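Speaker notes: "The Sink Is a Workbench"
Evening talk for the Cellside shared-kitchen series
Speaker: Auður Lykkegaard
Running time: 35 minutes, then questions

Before I start

Check that the clicker works. Water on the lectern. Mahtab Ansari is doing the introduction and will mention the handout, so no need to repeat that. Handouts go out at the end, otherwise people read them while I talk.

Ask for the back lights to go down and the front ones to stay on.

Opening (no slide)

Start with the question: who here washed a dish today? Wait for hands. Who dried one with a towel? Fewer hands, usually. Who put one away? Fewer still.

Say: this talk covers the last part of the job. Washing gets all the attention – the soap, the sponge, the hot water, the argument over soaking. What happens between the rinse and the cupboard gets very little. In a shared kitchen that's where most of the trouble comes from.

Say who I am. I planned kitchens at Szekeres, mostly small ones, mostly for buildings where several households use the same room. Then I moved to Dreltura, where I still do the same thing with smaller budgets. I'm not a chef. I have no opinions on knives.

Slide 1: Title

Leave it up for the introduction. Don't read it out.

Slide 2: Where wet dishes go

Four places, in order of how often I find them used:
On a towel on the counter.
In a rack on the counter.
In a rack inside the sink.
In a cupboard with a drip tray, over the sink.

Talk through them quickly. The towel is fine for one person and one meal. By the second meal it's soaked and somebody has put a clean glass down on the wet patch.

The counter rack is what most of us grew up with. It works. It takes up a piece of counter all day, and the tray under it needs emptying and scrubbing. Ask how many people have looked under theirs this month. Pause here, people laugh.

The cupboard rack is lovely if you have one. Skip it if time is short. Most renters can't add one, and short people have a hard time reaching the upper row.

Then the sink rack, which takes up the next section.

Slide 3: The rack in the sink

Talk through these points with the photo up:

The drips land in the basin. There's no tray to clean and no puddle creeping toward the toaster.

The counter stays clear. In a small kitchen that clear stretch is the only place to chop.

The rack goes to one side. People picture it filling the whole sink, and then of course they hate it. With a wide basin, pushing it over to the right leaves the left side for washing.

Plates go on edge, one to a slot. The tines hold the plate upright and air gets to both faces.

Point at the faucet. The spout comes down near the back, between the working side and the rack side, and I like that position for rinsing.
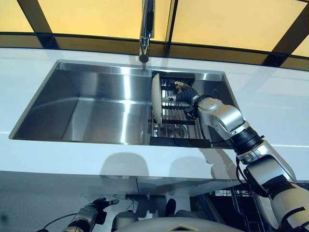
Slide 4: What goes wrong with it

Be fair about this. I have recommended sink racks to people who took them out again.

First problem: a single small basin. If the rack fills it, there's nowhere to wash. Then the rack gets lifted in and out, dripping each time, and it ends up living on the counter anyway.

Second: dirty splash. If you scrape a greasy pan beside clean plates, the plates get some of it. Scrape into the trash first, then wash away from the rack. Or empty the rack before you start on pans. At home I do the second.

Third: the bottom of the rack. Anything that rests on the floor of a sink collects soap film and bits of rice. Lift it out, wipe underneath, put it back. Once a week for one household. In a shared kitchen, every evening, and it has to be written on the closing list.

Fourth: tall things. A stockpot or a sheet pan won't sit between plate tines. Those get dried by hand and put away at once. I don't know a rack of any kind that solves sheet pans.

If somebody raises scratches on the basin, say yes, it can happen. Brushed metal hides small marks fairly well. Soft feet on the rack help, and so does setting it down gently.

Slide 5: How to load

Bring the demo rack out from under the table here. Use the six dinner plates from the box, and the two bowls.

Plates first, largest at one end. Face them all the same way.

Leave a slot open between deep plates. Flat plates can go in every slot.

Bowls lean, they don't nest. Show a nested pair and then pull them apart so the front row can see the water held between them. (Wet them before the talk. Spray bottle is in my bag.)

Glasses upside down at the end, if there's a place for them. Tilt them a little so air gets in.

Forks and spoons in a cup, handles down. Knives handles up. Someone will disagree about the forks. Let it go.

Slide 6: How to unload

This part is short, but slow down for it.

Take a plate by its rim and bring it straight up. If it's pulled sideways it catches on the next tine, and that's how most chips happen. Show it once the right way and once, carefully, the wrong way, so they hear the click.

Look at the lower edge. That's where the last of the water sits. One pass with a dry cloth along the edge and it can go in the cupboard.

Work from one end toward the other. If you pick plates out of the middle, you end up reaching over the rest.

Put away before you cook. I repeat this one, and it's on the handout. An empty rack at the start of a meal makes the whole evening easier.

Slide 7: The counter around the sink

Glossy white counters look good in a showroom and they look good wiped down. They also show every coffee ring. Some people find that annoying. I like it in a shared kitchen, as you can see what needs wiping.

The strip behind the faucet is the hardest place to reach. Dry it last, with the cloth folded thin. Hard water leaves a white crust around the base of a faucet, and it's much easier to wipe off daily than to scrub off in March after a whole winter.

Keep the soap and the sponge on the same side as the washing. If they're behind the rack you drip across clean plates every time you reach.

Chrome: a dry cloth is enough most days. Don't use the rough side of the sponge. Say that twice.

Slide 8: The Zestura kitchen

This is the case I know best. Zestura is a residence with one kitchen to a floor. When I first visited, each floor had a counter rack that was always full. Everybody assumed the dishes in it belonged to somebody else, so they stayed there.

We made three changes. The counter racks went. A rack went into each sink, on the right, in every kitchen. And the closing list got one new line: "Rack empty, basin wiped."

The budget was 800 for the building, including the new cloths and hooks. Somebody always asks, so say it before they do.

What I saw when I went back: clear counters on most floors. One floor had put its old rack back on the counter next to the new one and was filling both. They had more pots than anybody else and cooked together most nights. We left them alone. It suited them.

The kitchen in room 304 was the awkward one. Narrow sink, door opening against the counter. A rack in the sink didn't work there and I was wrong to put one in. It now has a folding rack on the wall side that gets put away in the evening. Tell this story properly, even if I'm behind. People with narrow sinks have been sitting there feeling left out.

Slide 9: Choosing a rack

Measure the floor of the basin. The opening at the top is often wider, and a rack that fits the opening may not sit flat.

Measure your largest plate. Stand it on edge in the sink and see whether the spout still swings or clears it.

Check how the tines are fixed. Press one sideways with a thumb in the store. If it moves easily now it'll move more later.

Look for a frame you can lift with one hand. You'll be holding a cloth in the other.

Price comes last. I've seen cheap ones hold up for years and expensive ones rust at the welds. I don't name brands in this talk. If pressed, offer to look at a photo of their sink during the break.

Slide 10: Three things to try tonight

Move the rack to one end of the sink and wash at the other.
Put everything away before you start cooking.
Wipe under the rack.

Leave this one up through the questions.

Questions that tend to come up

Dishwashers. Yes, I have one. I still wash the wooden spoons and the big bowl by hand, and they still need a place to dry.

Two racks? Fine in a double sink. In a single one you lose the washing side.

Air drying or a towel? Air for plates, towel for pots and anything that rusts. A damp towel is worse than no towel, so hang it open.

Kids helping. Give them the putting away of spoons and plastic cups first. Plates when they can reach the shelf without a stool.

What about the smell? Nearly always the drain or the sponge. Replace the sponge, rinse the drain with hot water, then check under the rack.

After

Hand out the sheets from the left aisle. Collect the six plates and the bowls, dry them, wrap each one in a page of newspaper. The demo rack goes back to Mahtab, along with the spray bottle if she wants it for the next session.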